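Okay, settle in, because I've been meaning to write this up since October and it's going to be a long one. I learned to bake my grandmother's honey cake this year and I have a lot of feelings about it.

First, some background. My grandmother lived in Oltmont her whole life and she made this cake every fall. She never wrote the recipe down for anyone. What she left was one index card in pencil, and the card says honey, flour, eggs, coffee, spice, "bake till right." That's the whole thing. Bake till right!

I figured I could work it out by taste. I've eaten this cake every year since I had teeth. How hard could it be? (Those of you who were around for the first attempt, please be kind.)

The first one sank in the middle and stuck to the pan so hard I had to eat it with a spoon. It tasted fine. It did not taste like hers. Hers was darker and a little bitter at the edges, and by the second day it was sticky on top in a way that made you lick your fingers in front of company.

So I started asking family. One aunt swears there was orange peel. One cousin says absolutely no orange peel and got a little heated about it. My mother remembers ginger, but she also remembers the cake being square, and I have photos, and it was round.

What finally got me moving was the honey. I'd been using the mild squeeze-bottle kind because that's what was in the cupboard. Then I picked up a jar of buckwheat honey at the Trevaskis farm stand on the way home from the coast, opened it in the car, and there it was. That smell. I sat in the parking lot a while.

If you've never had buckwheat honey, it's nearly black and it smells a bit like a barn, and I mean that as a compliment. Some people can't stand it straight from the spoon. In a cake with strong coffee and cloves it calms down and turns into something like molasses, only softer.

The second big thing was the coffee. I'd been adding it hot, straight off the stove, and I think I was half cooking the eggs. Now I brew it strong, stir the honey into it while it's warm so everything loosens up, and then leave it alone until it's cool. I usually go fold laundry or call my sister. It's a very forgiving wait.
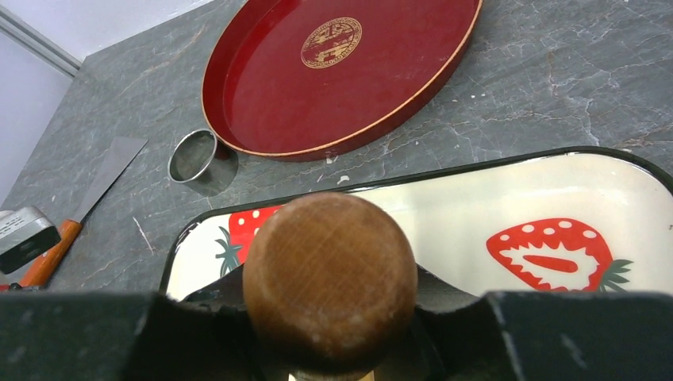 Since it keeps coming up in my messages: can you make this cake with regular clover honey?

Sure, it'll be a perfectly nice cake, just lighter in color and sweeter. I'd cut the sugar back a little and add an extra spoonful of ground coffee to the batter to bring some of the bitterness back.

Now, amounts, for those who have been waiting very patiently. 500 grams of flour, 3 eggs, a full mug of strong coffee, and most of a jar of honey. I know that sounds like a lot of flour. It makes a big cake! It's meant to feed people who drop by without calling.

For spice I use cinnamon, cloves and a little ginger (Mom wins that one). I left out the orange peel, and I'd like it noted that I love my aunt very much.

Low oven, and be patient with it. The honey browns fast, so if the top is getting ahead of the middle, lay some foil over it loosely. I check with a skewer and then give it 15 minutes in the pan before I turn it out. Any sooner and it tears. Ask me how I know.

Then comes the hard part. Wrap it up and don't cut it until tomorrow. I realize this is cruel with the whole house smelling the way it does. The crumb is a little dry the first day, and overnight the honey works its way through and you get that sticky top I was talking about. Day three is my favorite, with butter, standing up.

A few people asked about freezing. I've done it once, wrapped tight, and it thawed beautifully on the counter overnight. The spice might even have been a bit stronger.

I took one over to my mother's in Tamik last month. She had a slice, didn't say anything for a minute, and then told me it needed to be square. So I'm taking that as a yes.

Next up is the plum jam, which has no card at all, just a jar with a piece of masking tape on it that says "good one." If anybody's family is from around Oltmont and they put something besides plums in theirs, please write to me. I'm thinking walnuts, but I'm open to being wrong again.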